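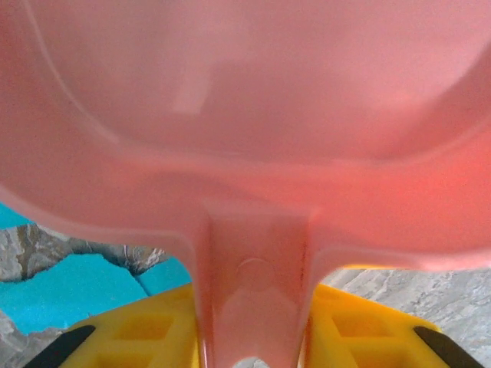 Bavine, February

Nitwood Bulk Foods: Questions We Get

Can I bring my own jar?
Please do. Weigh it at the counter first, or you'll pay cashew prices for glass.

Is there a minimum?
20 grams. We once sold 3 lentils and the paperwork was grim.

May I taste things?
Ask first. The flour has been a letdown to everyone who didn't.

Do you take returns?
Unopened bags only. A jar counts as opened, however sincere you look.

Contact: the counter, before noon | © Nitwood | Back to top
This site uses cookies. OK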